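Block-Sorting Arms: Fault FAQ
By Jalen Dunleavy, Ravow bench notes

What is fault 37?
Our favorite mystery! The large arm reaches out over the blocks and stops.
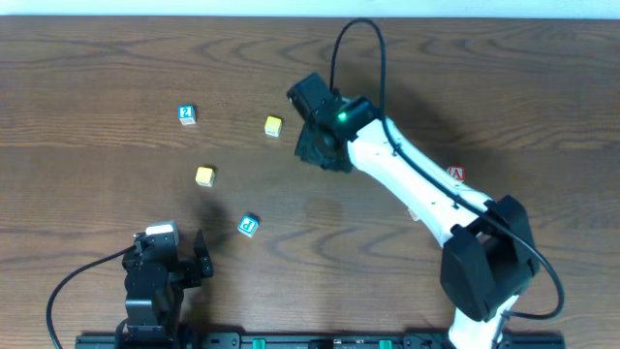 Is it safe to reach in?
Not while it's powered. The green light on the gripper doesn't mean "safe," so cut power at the Adeck supply first.
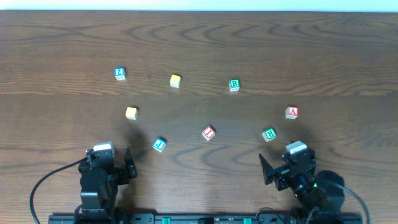

Which blocks cause trouble?
Emmett Hutchins blames the vision code, and I love his theory: rotated letters. A tilted P or a green R turned at an angle can throw off the grasp.

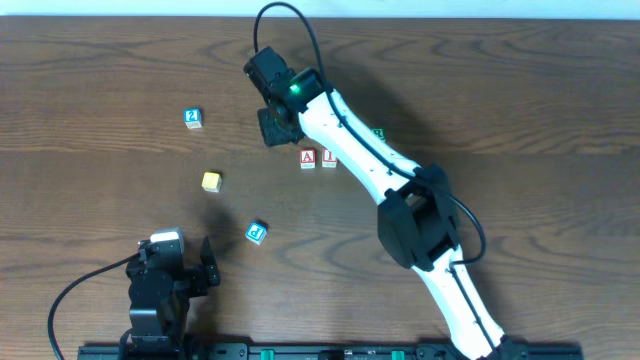 What about the cable?
Check it after every stop. Ours snagged in July. With the arm stretched out, look at the high loop over the gripper and the wide one around the elbow, and keep both free.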